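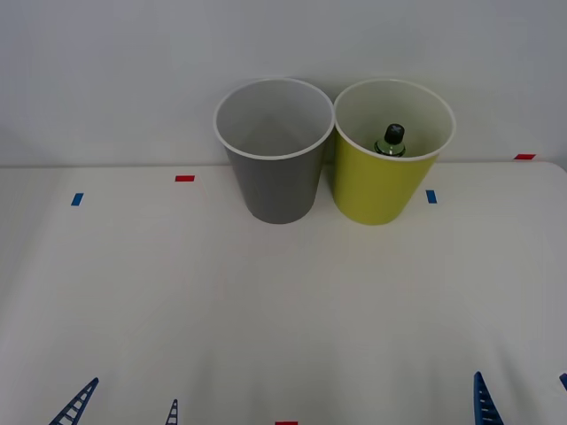
Asine Compliant Finger Set for Two-Arm Workcells

The Asine finger set replaces the rigid jaws supplied with most parallel grippers. Each finger is a blue ladder-type lattice that tapers to a point. Under load the crossbars give and the finger bends toward the part, so thin-walled cups and small bottles can be held at low closing force.

Groltarance offers the set for purchase or for a trial period of 27 working days. Trial customers receive fingers for two arms, mounting plates for Luik and Nulus wrists, and the comparison worksheet used in our own test room.

Comparison results

The standard trial is a pick-and-place task with a small capped bottle and tapered plastic cups on a white table. Start and target positions are marked with colored tape. The same arms, controller and fixed camera are used for every finger type.

Asine lattice fingers: 1,531 cycles completed before first replacement
Rigid jaws with rubber pads: 795 cycles completed before pad replacement

Rigid jaws remain the better choice for heavy or sharp-edged parts -- the lattice will twist if a load is carried far off center.

Specifications

Maximum opening: 70 mm
Fingers per gripper: two
Color: blue
Cleaning: damp cloth, mild soap

Ordering

Please state the wrist model and controller version when requesting a quotation. Trial sets reserved for February ship in the order in which requests are received. Replacement fingers are sold in pairs.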